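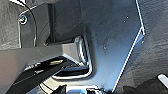 Spent the morning on the wrist camera and gripper at cell 3. Posting the steps because Josée Lapointe takes over this cell in February and asked me to write them down somewhere she can find them.

The cell does one thing. The arm comes in to a sheet metal panel with a rectangular recess pressed into it, puts a finger at the edge of the opening, and checks that the opening is where the program says it is. Then it goes on to the next panel.

It started faulting on the approach last week. Same message each time: recess not found. Kendra MacDonald on the early shift cleared it by hand and kept a tally on the whiteboard. She had 23 by the time I got to it.

First thing I looked at was glare. The lip of the recess is shiny, and so is the bent edge on the right side of the panel. If the exposure is too high, the camera software sees both as one bright shape and picks the wrong one.

I dropped the exposure 2 steps and left the gain alone. If you change both at once you won't know which one helped.

Next, the finger. Power off, lockout on, then take it out and wipe the seat with a dry cloth. There was grit packed behind it. The black fingers hide wear pretty well, so I check the tip with a fingernail. This one had a small burr. Two passes with a fine file.

Put it back and snug the screws by hand, then torque them. Don't torque the first one all the way before the second is started. I've had fingers sit crooked that way and spent an hour blaming the camera.

Cable check. Move the wrist slowly through its full range in teach mode and watch the camera lead. You want slack at both ends of travel. Ours had a new zip tie on it that was too tight, so I cut it and put on a hook-and-loop strap.

Then re-teach the approach point. Bring the fingertip up to the edge of the opening at 5 percent speed. Stop when it's at the rim. Save it under a new name and keep the old point until you've run a full shift.

Faint scuffs on the panel face are fine. The Gill drawing allows them. A dent in the lip is a reject, and the camera won't catch it, so look at the lip yourself when you load.

Ran the cell until lunch with no faults. That's not long enough to call it fixed. Kendra is keeping the tally going.

Next full service is at 4,000 cycles. Josée, the spare fingers are in the Buveo cabinet, second drawer, and the torque driver goes back in the same drawer when you're done with it.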